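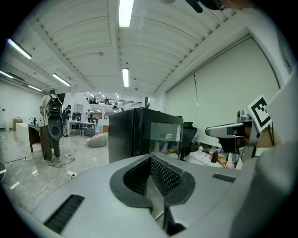
Minutes – open day planning, 27/01/2018

Present: Hrvoje Spahić, Zorica Stoyanova, Rok Zupan, Slavica Omerović (notes)
Apologies: Blagoje Matić

1. Last minutes
Ok, no changes.

2. Visit from Stustel
Confirmed, 16 people. Zorica meets them at the front door, coats upstairs, then down to the floor in two groups. They want to see picking with the hand-held gripper first, arm second. Hrvoje says fine but wants ten minutes between groups to swap batteries. Agreed.

3. Demo
Rok to run it. Parts from Galli not here yet – use the old fingers if nothing by June. Visitors can try the gripper themselves, one at a time, Rok next to them. Long discussion on whether to show the sorting task, 602 runs logged so far and still slow on small items. Decided: show it, keep it short. Zorica against, wants that noted.

4. Floor
Power cables to be taped down or rerouted before anyone comes in. Worktable to be cleared. Hrvoje asked who's doing it, Rok + Blagoje (someone tell Blagoje).

5. Money
Ideck quote for printed handouts too high. Cap is 2000 for the whole day incl. food. Slavica to get a second qoute from Udo.

6. AOB
Name badges – Zorica. Wifi for guests, left open.

Next meeting: same room, date by email.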